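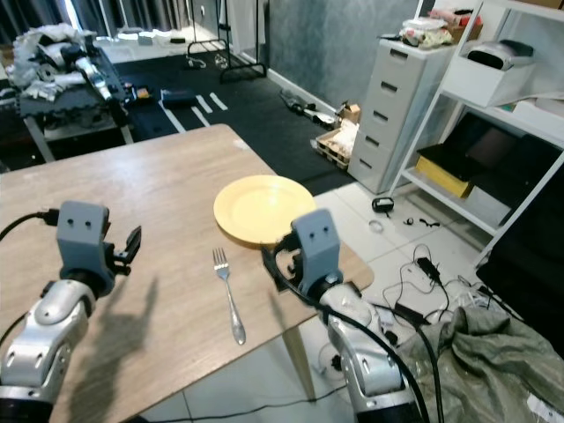 *Yellow plate, silver fork. The start of the everyday set!*

# Table things, drawer things, shelf things

Okay, so I finally got around to putting up a page for the table stuff. I've been promising this one to my cousin Georges Tarawneh for ages (he wants to see what I eat off, don't ask me why) and January 21, 2023 is as good a day as any to start it. More pictures will go up when the rest of the dishes are out of their boxes. For now you get the plate at the top and a lot of me talking about it.

**The plate**

I love this plate. It's round, it's yellow, it has a raised rim, and that rim is the whole reason I bought it. I eat a lot of rice and a lot of saucy beans, and on a flat plate half of that ends up on the table. I got it at Narnance, the secondhand place by the bus depot, out of a bin of odd dishes. There were blue ones too, and I went back for them a week later and they were gone, of course. If you see something you like at Narnance, buy it right then!

The yellow looks so good on the pale wood, too. I had a dark table before this and everything on it looked gloomy, even oranges.

**The fork**

Plain silver fork with a nice long handle. It came in a mixed bundle from Acheampong, the kitchen shop my aunt swears by, and it's the one I reach for first. I've tried the fancy kind with patterned handles and they always feel too heavy at the wrong end. Still looking for a spoon that goes with it, by the way. If you have a lead, tell me.

**The table**

Light wood with a grayish tint and faint grain lines going across. I wipe it with a damp cloth and a drop of dish soap, then dry it, and that's all the care it gets. Someone told me to oil it every May and I might, we'll see. I do use a placemat for anything straight off the stove (learned that on the old one).

**The drawers**

The white plastic unit in the back has five drawers, and I would happily own three more of them. Each one has a slot for a handle so there are no knobs to catch your sleeve on. The top has turned into a parking spot for bags and a clear container, and I clear it off, and a few days later it's full again. I've been meaning to label the drawers with the Lollo stickers I bought, 33 to a sheet, and so far I have labeled none.

**The shelves**

White metal, right next to the drawers. The white storage box lives on the upper shelf and the yellow box is on the middle one. I didn't plan for the yellow to go with the plate but I'm very happy about it! I'd like one more box in the same yellow, maybe for napkins and candles.

**Still to come**

Bowls, mugs, the big serving dish that weighs a ton, and my grandmother's glasses if I can get them unwrapped without breaking one. Georges, yours is the next page, so send me your bowl pictures already.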